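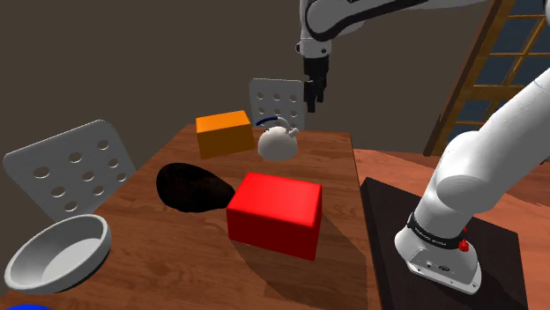 Red box, orange box, wooden table.

Part-time archive assistant wanted, Hermans Puzzle Library

The Hermans Puzzle Library in Beltent lends jigsaw puzzles to the public. We own 3,233 of them. Our catalog lists 3,128. The difference is the reason for this advertisement.

We are looking for a patient person to join us for 20 hours a week, starting in March, on a contract of 13 months. You will work with Dušan Krasniqi, who has run the lending desk long enough to recognize most of the collection by the sound it makes when shaken. He would like this knowledge written down somewhere before he retires.

What you will be doing

Opening puzzles, counting the pieces, and putting them back. This is most of the job and we would sooner say so now.

Entering each puzzle in Pluvovby, our catalog software. Pluvovby was bought on the advice of a consultant and has strong feelings about apostrophes. Training is given, and sympathy.

Writing to borrowers whose loans are overdue. One alpine lake has been out for six years and the family insists they are still on the sky.

Sorting the tin of stray pieces. It is a large tin.

Covering the desk at lunch, when you will be asked whether we have anything with cats. We have a great deal with cats.

What we are looking for

You should be able to count to a thousand, lose your place, and start again without throwing anything. You should write a clear, friendly letter and be able to lift a full crate up one flight of stairs. The elevator belongs to the dentist next door and the dentist has made his position known.

Library experience would be nice. A degree in library science would be very nice, but then you would probably want more money than we have. You don't need to like puzzles. Two of our best assistants couldn't stand them, and they got through the landscapes twice as fast as anyone who stopped to admire the view.
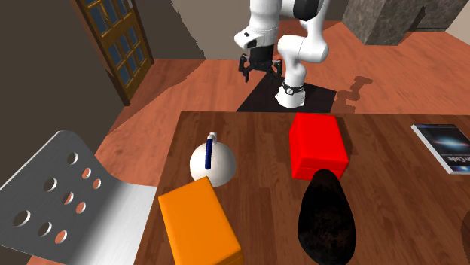

What we offer

An hourly wage slightly above what the town pays its parking attendants, paid on time. Paid vacation. A desk by the radiator, which works, and a window, which opens if you know where to hit it. Unlimited borrowing, subject to the usual fines — Dušan makes no exceptions and has fined himself.

Coffee comes from Isus, the bakery downstairs, at a staff discount they agreed to years ago and now plainly regret.

How to apply

Send us a letter of one page and a list of the jobs you have had, including the odd ones. Please don't send a résumé cut into jigsaw form. We have received several, and every one had a piece missing.

Letters should reach the lending desk by 7 October 2018. Interviews take place at the library and include a short counting exercise. We reply to everyone who writes, though the reply may be slow if the tin has been knocked over again.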